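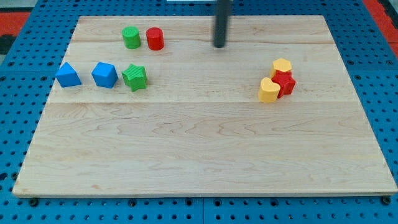 *Colored blocks on a maple board, blue pegboard platform underneath.*

# Wall text for an installation with an automated process: what has to be disclosed?

**Hoketti**
Sep 12, 2018

I am writing the wall text for Wundance, a group show on automated labor. One piece generates short printed job ads from a text model and prints a new one every 13 minutes. The artist wants the label to say "written by a machine." The source texts were 79 real ads, and two people edited the output rules by hand over several weeks. Is "written by a machine" acceptable in the medium line, or does it belong in the description? The label template allows 2 lines for medium. I can't find a standard that covers this.

---

**Todier**

Keep the medium line to physical and technical components. Something like:

> Custom software, thermal printer, paper, found text

Authorship claims go in the description, where there is room to qualify them. "Written by a machine" is an interpretive statement by the artist, so attribute it or put it in quotes. The hand editing should be mentioned in one sentence. For a show about hidden labor, leaving it out will get noticed by reviewers.

Also check whether the ads are under copyright. "Found text" does not settle that. If any ad includes a company name or phone number, ask the artist whether those strings can reach the printer.

---

**Jeon**

We just put "mixed media" on everything and had no complaints.

---

**Hoketti**

"Mixed media" is what the lender's form has now, and the registrar wants it replaced. The phone numbers were stripped, company names were not. I will ask for a filter before install.

---

**Todier**

Add the software version to the object record as well, even if it stays off the label. If the model is retrained during the run, log the date and keep a copy of the old one. Conservation will want both, plus 3 or more sample printouts stored away from light. Thermal paper fades.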